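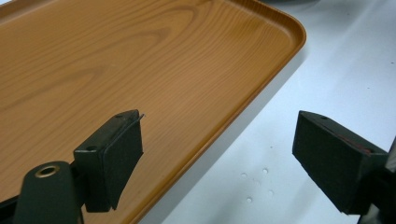
Tray on the white board, pads open on both sides of the rim.

Notebook, table setting task, December

Started 9:40. I write this entry for myself and for Hanna Mykhailiuk, who takes over the table next week and asked me to note also the small things.

The question is still the same one from the Milix meeting: can a machine set and clear a simple place at the table, with a tray, a plate, a bowl, a spoon and chopsticks, at a level where a normal person would accept it in the kitchen? My opinion before today was "clearing yes, setting no". After today I am less sure about the clearing.

We work with the hand-held grippers, one in each hand. I like this method because I feel in my own wrists what is difficult. When a task is hard for me with two fingers and foam, then I should not expect that the arm will do it better with the same fingers.

The tray

The tray is the worst object on the list, and I did not expect this. It is flat on the board, it has a low rim and the surface is glossy. If I come from above, one finger goes inside and one outside, and the foam must squeeze the rim from both sides. With open fingers it looks easy. When I close, the outside pad touches the board first and bends, and then the grip is on the top part of the rim only. For lifting one side this is enough. For carrying the tray level it is not enough, and I always needed the second gripper on the opposite side.

What worked better for me: first push the tray until the rim goes a little over the edge of the board, then take it from the side with one pad below. It is slower but I did not lose it. The policy from Sesus does not push before it grasps, so this must be shown in the demonstrations many times. I suggest 100 repetitions only for this part, with the tray at different angles.

Thin edges

I also tried thin edges, where one pad goes on each side and the two fingers close straight. This is the easy case. The foam takes a thin edge well and the approach can be wrong by 5 mm without a problem. The camera is a bigger worry. When wood grain is on both sides of a white edge, I can see the edge clearly, but the depth estimate from Bramitz jumps to the grain lines and back. I would not trust it near printed wood. For now we should use the wrist picture only and leave the depth out.

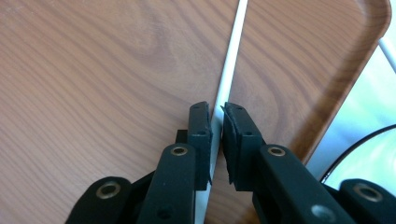

Dishes and sticks

Bowl: good. One finger in, one finger out, close slowly. The rim of the bowl is high enough that the pad never touches the board. If the machine had to clear only bowls, I would say it is ready for the household today.

Plate: medium. A shallow plate under a bowl is a problem of order. A person lifts the bowl and the plate together without thinking. With the grippers I must decide, and when I took both, the bowl moved on the plate. The rule for the script is bowl first, then plate, also if it costs time.

Spoon: good when it leans on the rim of the bowl, because the handle is in the air. Bad when it is flat on the board.

Chopsticks: bad. The foam closes over the stick and the stick turns. From 20 tries I was satisfied with very few, and in setting position they must be straight next to the tray, so "more or less there" does not count. Qiu wrote that a harder pad with a small groove can help. I have asked for 2 sets.
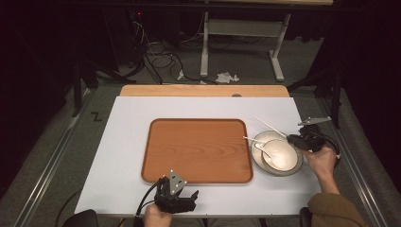 Layout B: tray in the middle, bowl and plate on the right, one gripper at the near side, the other just right of the bowl.

Comparison with a person

I can set this place by bare hand in a few seconds and speak to somebody at the same time. With the grippers I need my full attention, and I am also a person with eyes and experience. So the honest answer for "yet" is: bowls yes, spoon sometimes, tray with preparation, chopsticks no. I do not think the arm is the limit here. The fingertips are the limit, and the missing push.

To do
- Ask for a tray with a matte surface, to compare.
- Change the foam on the grippers before the next long session.
- Write the order "bowl, plate, spoon, sticks, tray" on the task sheet, also in the file for Sesus.
- Hanna: please keep layout B until the tray part is complete. Layout A I will delete from the list.

Stopped 16:15.

Recent entries
Foam pads, old and new glue
Folding a dish towel, third attempt
Cable routing at the table
Notes from the Milix meeting
Opening drawers with one gripper

Milix workshop notebook | Contact the lab | Internal use, all rights reserved | Back to top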